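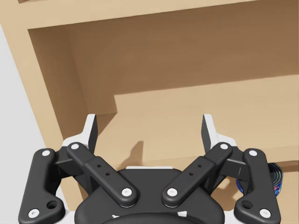
Shelf pick, simulated: wrist view

Gripper open at the shelving unit, with a blue can on its side near the front edge of the lower shelf, mostly behind the right-hand linkage. The picture is rendered, and the wrist view is the one the policy gets as its main input.

About this gallery

This page belongs to the Tesby project, which collects examples for training a robot arm to take things off shelves and put them back. The work is split between Vikthorpe, where the simulator runs, and a workshop at Rosholm, where the same tasks are done on a real arm. The gallery is kept for people joining the project and for partners who want to know what the data looks like before they ask for a copy. It will grow as tasks are finished. The simulated shelf task is the first one up.

Notes to the picture follow, in the order people usually ask for them.

Viewpoint

The wrist camera sits behind the gripper and a little above it, so the fingers point away from you into the shelf. Every simulated shelf episode is saved with this view and a fixed view from the side of the room. Touran Heydari set the wrist angle. She tried a steeper one in February, but it lost the back of the compartment during the approach, and we went back to the shallower angle.

What gets hidden

With the fingers open, the linkages take up a good part of the lower view, and an object off to one side can be reduced to a sliver. The can at the right is a fair sample of that. We keep these episodes. The real camera has the same blind spots, and a policy trained only on clear views tends to stall when the object slips behind the hardware. If the object is out of the wrist view for the whole approach, the episode is moved to a separate folder and labelled.

Light and shadow

The shadow of the gripper on the shelf is left on in the renders. Senad Mladenović varies the position and strength of the light between batches, and the colour of the wood to a lesser degree. Earlier batches were rendered without shadows to save time. They are still in the archive, but we don't recommend mixing them with the newer ones.

How an episode is recorded

An operator drives the simulated arm with a hand controller and watches both views on one monitor. Each episode starts with the arm at its home position and finishes when the object is released at the target or the time runs out. Joint positions, the gripper opening and both camera streams are written to the same file.

Operators work in blocks of 14 episodes and then take a break. Quality drops off in longer blocks – mostly rushed grasps and late releases. The object is moved to a new spot between episodes by the simulator, and the operator doesn't choose it.

Labels

Each episode is given one of 4 labels: success, partial, failed or discard. Partial covers a grasp that was made but ended away from the target. Failed episodes are kept and released with the rest. Discard is for software faults, such as an object passing through a board or a stream that stopped early.

Labels are checked by a second person. Siamak Ghaffari and Abbas Shokri do most of the checking, and where they disagree with the operator the episode goes to Tekle Asfaw for a final call. The reason is written in the notes column, in plain words.

Known problems

Cylinders lying on their side roll too easily in the current build. Friction on the shelf boards has been raised twice and will probably be raised again.

The gripper model closes slightly faster than the real one. Timing should be rescaled before simulated and workshop episodes are combined. The script for this is in the tools folder.

Object names are not consistent in the oldest files. The same can may be listed under two names.

Using the picture

The image may be used in talks and course material with credit to the Tesby project. For the full episodes, write to the data desk at Vikthorpe and say which tasks and which views you need. Requests are normally answered within 6 working days.

Next to be added: the drawer task, recorded in the Rosholm workshop.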